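08/09/2020

Second wash test on the Kokeo liner today. Started at 7:30 with the spring scale zeroed and the water heater set one notch lower than last time. The tap read 104 F after two minutes of running. Last month I skipped that step and the first rinse went in cool, so those numbers are marked in red and I'm not using them.

The piece is a plain-weave cotton and linen blend, sold as preshrunk. I cut a square from the end of the bolt, serged the edges, and put in three pairs of marks along the warp and three along the weft with laundry-proof thread. Pen marks moved too much in the trial. They spread as the yarn swells, and then I'm measuring to the middle of a blot. Thread knots hold still.

Dry weight before washing: 218 grams. Detergent: 20 grams of the Caruso powder, no softener. Spin set to 700, the lowest this machine offers. Ada Grasso wrote back last night that she runs hers higher and sees more distortion at the selvage than shrinkage proper. Her machine is a front loader and mine is not, so I can't put her figures in the same column. I have put them on the facing page with her initials.

Cycle ended at 8:41. Shook the square out once, laid it on the mesh rack, did not pull it. Window open two inches, fan off. I want still air for the first hour and then whatever the room does after that.

While it dried I went back to the question of the curtains. The front room has the wide window and the old rod, which bows. Intan Govindasamy quoted on the track from Pleltier, with end caps and the longer brackets, and her drawing puts the finished drop a half inch above the sill. I had planned on floor length. Floor length over that radiator is a bad idea and I knew it when I wrote it down. Revised the cutting list to sill length, which frees enough yardage for the two side cushions and leaves a strip for testing.

Recalculated fullness. At double, the panels stack back too far and cover glass. At one and three quarters they clear it, with a slightly flatter heading. Going with the flatter heading. Hem allowance stays at four inches, double turned, and I'm adding an extra inch on the lining until the shrinkage is settled. 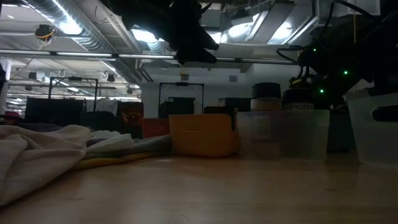

Should the fabric be washed before cutting when the label says preshrunk?

Wash it first. Preshrunk means most of the shrinkage has been taken out at the mill, and what is left still shows over a long panel. Wash and dry it the same way the finished curtain will be treated, then press, square up the ends, and cut.

Wrote that out in full so I can copy it into the notes for the evening class. The short version I gave them in December drew the same question again from three people.

Checked the square at noon. Damp at the serging, dry in the middle. Left it.

At 2:15 it was dry through. Pressed with the iron on the linen setting, no steam, lifting and setting down. Sliding the iron stretches the weft on this cloth and I lost a whole set of readings to that in the spring. Let it rest an hour flat under the glass before measuring.

Warp shrinkage: 3 percent, all three pairs within one small division of each other. Weft: under one percent, with one pair showing no change I could read. Consistent with a cloth held under tension lengthwise in finishing. The weight came back slightly low, which I put down to sizing washed out. The rinse water was cloudy on the first fill and clear on the second, so that fits.

On a sill-length panel the warp figure comes to just under two inches. The extra inch on the lining would not have covered it. Changed the plan: the whole length gets washed in two loads before any cutting, folded loosely, ends basted so they don't fray into ropes. Crossed out the extra inch.

The Droreck thread arrived in the afternoon. Wrong shade, a cold gray against a warm cloth. Usable for basting and for the inside of the hem. Reordered the other one for the heading, same weight.

Needle: went down a size on the scrap and the puckering along the seam went away. Stitch length three millimeters, top tension a half turn looser than the dial mark. Wrote both on tape and stuck it to the machine.

Still open: whether a second wash takes out anything more. Same square goes back in tomorrow, same temperature, same powder, same knots. If the warp moves less than half a percent I'll call it stable and wash the yardage once.

Bobbins wound, six. Iron unplugged at 5:50.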